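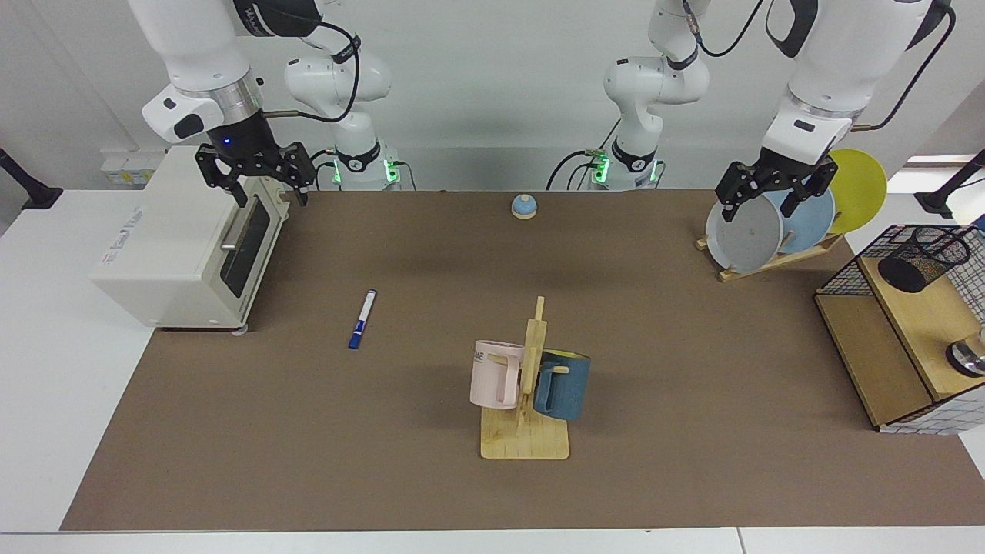

Die Klinge ist nach Vorgabe gehärtet, schreibt Remigiusz Michalski, und Ausbrüche an der Schneide entstehen bei diesem Gertel nur durch falschen Nachschliff oder durch Draht im Holz.

So weit die erste Antwort von Sandoval. Ich trage sie hier ein, damit der Verlauf vollständig ist, glaube aber kein Wort davon. Nachgeschliffen habe ich bis zu diesem Zeitpunkt gar nicht. Steht auch so in meiner Meldung, zweiter Absatz.

Betreff: Gertel mit Rückenschneide, Ausbruch vorn am Haken, Griffzwinge locker
Gemeldet von: Renata Stępień
Status: offen (zwischendurch geschlossen, von mir wieder geöffnet)

Gerät
Gertel, Klinge 315 mm, Hakenform, auf dem Rücken eine kurze gerade Schneide. Griff Esche, durchgehende Angel, am Ende umgeschlagen. Zwinge aus Stahl. Gekauft im Mai über Vedex, Beleg liegt bei. Verwendet für Hasel und Hainbuche in der Hecke, dazu altes Rebholz. Kein Draht, den hatten wir vorher abgenommen.

Fehlerbild
Vorn im Haken fehlt auf 15 mm Länge die Schneide, ausgebröckelt, nicht umgelegt. Wer je eine zu weiche Klinge hatte, weiß, wie das andere aussieht: da rollt sich der Grat, und man drückt ihn mit dem Stahl wieder hoch. Bei mir sind es Körner, die herausgefallen sind. Für mich heißt das: zu hart oder nicht ordentlich angelassen. Außerdem wandert die Zwinge, und der Griff dreht sich bei Schlägen mit der Rückenschneide ein Stück mit.

9:20
Sandoval bittet um eine Feilenprobe. Gemacht, mit einer neuen Schlichtfeile. In der Klingenmitte greift die Feile, etwas zäh, so wie es sein soll. Vorn am Haken rutscht sie ab und pfeift. Auf der Rückenschneide greift sie so leicht, dass ich dort von Härtung kaum reden möchte. Drei Stellen, drei Ergebnisse, eine Klinge. Mit meinem Schliff hat das nichts zu tun.

10:45
Antwort Michalski: Eine Feilenprobe sei subjektiv. Mag sein, aber er hat sie verlangt.

11:10
Auf der Produktseite steht »gleichmäßig durchgehärtet, traditionell geschmiedet«. Nach der Schmiede gefragt. Auskunft: Die Rohlinge liefere Buluvik, geschärft und montiert werde bei Sandoval. Ob geschmiedet oder aus Blech gestanzt, könne man »so pauschal« nicht beantworten. Ich habe nicht pauschal gefragt, ich habe nach diesem Gertel gefragt. Die Klinge ist vom Rücken bis kurz vor die Fase gleich dick. Bei den alten Stücken, die ich im Schuppen habe, verjüngt sie sich zur Spitze hin und zur Schneide noch einmal. Beweist nichts, macht mich aber misstrauisch.

13:30
Mahtab Moradi hat übernommen und schlägt Folgendes vor:

1. Ausbruch mit dem Nassstein herausschleifen, Fase beibehalten.
2. Klinge im Backofen bei 300 Grad anlassen, danach an der Luft auskühlen lassen.
3. Zwinge mit einem Körner nachsetzen, Griff über Nacht in Leinöl stellen.

Zu 1: erledigt. Dauerte lange, weil der Stein vorn kaum packt. Danach mit der Hippe verglichen, selber Stein, selber Druck, kein Vergleich.

Zu 2: Mein Ofen schafft das nicht, und ich frage mich, welcher Haushaltsofen das tun soll. Vor allem müsste der Griff herunter, und bei umgeschlagener Angel bekomme ich den nicht ab, ohne sie aufzubiegen. Außerdem würde dieselbe Temperatur die Rückenschneide nicht härter machen. Rückfrage gestellt, ob das Verfahren dort jemand ausprobiert hat. Bisher keine Antwort auf genau diese Frage, auf alle anderen schon.

Zu 3: Zwinge nachgesetzt. Hielt einen Nachmittag. Leinöl macht einen zu trockenen Griff vorübergehend dicker, das ist alles. Wenn die Angel zu schmal für das Loch ist, bleibt sie zu schmal.

15:05
Ticket von Sandoval geschlossen, Grund: »Kunde hat Lösung bestätigt«. Habe ich nicht. Wieder geöffnet.

15:40
Über Lucyna Pietrzak habe ich einen Gertel aus derselben Lieferung in die Hand bekommen, ungebraucht, noch mit Lack. Lack vorn entfernt, Feile angesetzt: rutscht ebenfalls ab. Rückenschneide ebenfalls weich. Damit sind es 2 Stücke mit demselben Verhalten, und beim zweiten hat garantiert keiner falsch nachgeschliffen. Die Zwinge sitzt bei ihrem fest, das sage ich der Fairness halber dazu.

16:15
Moradi schreibt, man werde die Charge »im Auge behalten«, und bietet als Kulanz einen Gutschein für den Schleifstein von Muvside an. Ich habe einen Schleifstein. Abgelehnt.

Was ich möchte
Ersatz aus einer anderen Lieferung oder das Geld zurück, dazu eine klare Auskunft, ob der Haken örtlich gehärtet wurde und wie. Falls die Rückenschneide absichtlich weich gelassen ist, weil man sie als Schlagkante für Keile gedacht hat, dann gehört das in die Beschreibung. Dort steht »zum Abschlagen stärkerer Triebe«, und dafür taugt sie nach einer halben Hecke nicht mehr.

Den Gertel schicke ich erst ein, wenn mir jemand schriftlich gibt, dass er nicht vorher überschliffen und dann geprüft wird. Die Fotos der Bruchstelle hat Aniela Borkowska im Vertrieb bei Vedex, sie hat den Eingang bestätigt. Nächster Schritt liegt bei Sandoval.

Kategorie: Handwerkzeug › Hippen, Gertel, Rebmesser › Reklamation

Ähnliche Meldungen
Hippe klappt nicht mehr ganz ein
Griff aus Esche gerissen, Angel liegt frei
Rostflecken unter dem Klarlack
Gertel für Linkshänder: Fase auf der falschen Seite geliefert
Lederköcher zu eng für Klingen mit Rückenschneide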